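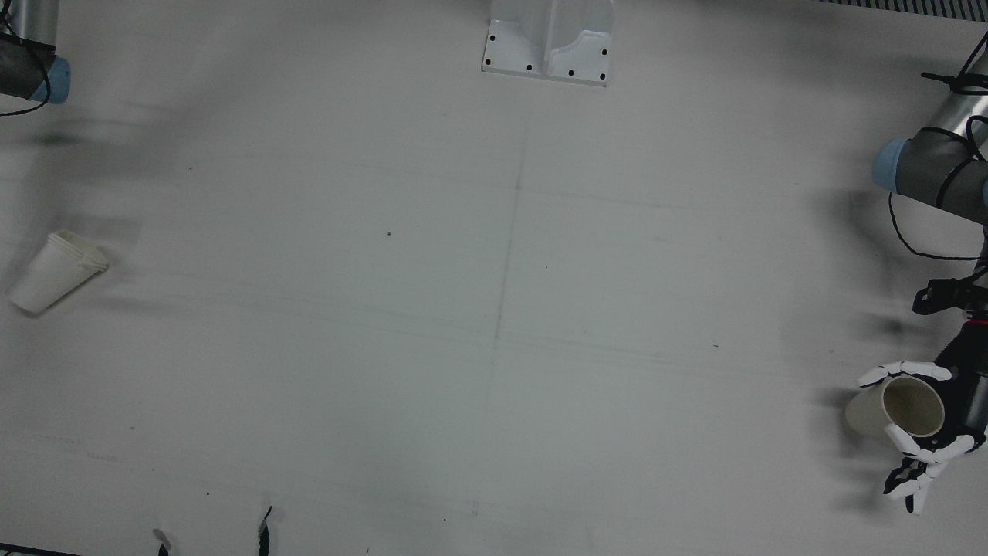

*El brazo izquierdo con un vaso de papel en la mano; un montón de vasos, tumbado en la mesa.*

Llevo un tiempo dándole vueltas al paquete de Nirkton y todavía no sé si lo recomendaría. Lo venden como «puesto de manipulación completo»: dos brazos, manos de cinco dedos, soporte para la mesa, software y un servicio de puesta en marcha que hace Grewal aparte y cobra aparte. En el folleto todo eso es una sola cosa. En la factura son tres.

La tarea que elegí es tonta a propósito. Coger vasos de papel y dejarlos en otro sitio. Un vaso de papel pesa poquísimo y se deforma enseguida, así que castiga tanto al que aprieta de más como al que se queda corto, y encima la gente los deja encajados unos dentro de otros, que es donde yo quería ver a la mano trabajar. El vendedor me habló de coger huevos. Los huevos son duros, para mí un vaso es peor.

La mano me gusta, lo digo ya. Los dedos segmentados envuelven bien y el agarre por encima y por debajo a la vez es más natural que el de una pinza. Ahora bien, ¿hace falta? Con la pinza de dos dedos de Jumau que probé el año pasado hacía casi lo mismo por bastante menos, y cuando se estropeaba algo lo cambiaba yo en media tarde.

Lo que me tiene más mosqueado:

- **Los cables.** Van por fuera, en bucles flojos alrededor de los brazos y sujetos con bridas. A este precio esperaba algo más limpio.
- **La calibración.** El manual dice 6 minutos. La primera vez me llevó una mañana, con una llamada a Grewal de por medio.
- **Separar vasos encajados.** Aparece en la lista de funciones con un asterisco, y el asterisco lleva a un módulo que cuesta 2.000 euros más.
- **La garantía.** Cubre los brazos. De los dedos dice que son «elementos de desgaste».

También está lo de las cifras. Nirkton presume de más de 100 agarres seguidos sin fallo, pero no he encontrado en ningún sitio con qué objeto ni quién los contó. Lo pregunté por correo y me mandaron otra vez el folleto.

En Mollesbridge, donde tienen la sala de demostraciones, todo iba como la seda. Claro que allí los vasos estaban siempre de pie y en el mismo sitio. A mí me interesan los tumbados.

Me quedan 8 semanas de alquiler antes de decidir si lo compro. Quiero probar con vasos de plástico y repetir la tarea con la otra mano, que apenas he usado. Si en julio sigo llamando a Grewal cada dos por tres, lo devuelvo y vuelvo a la pinza.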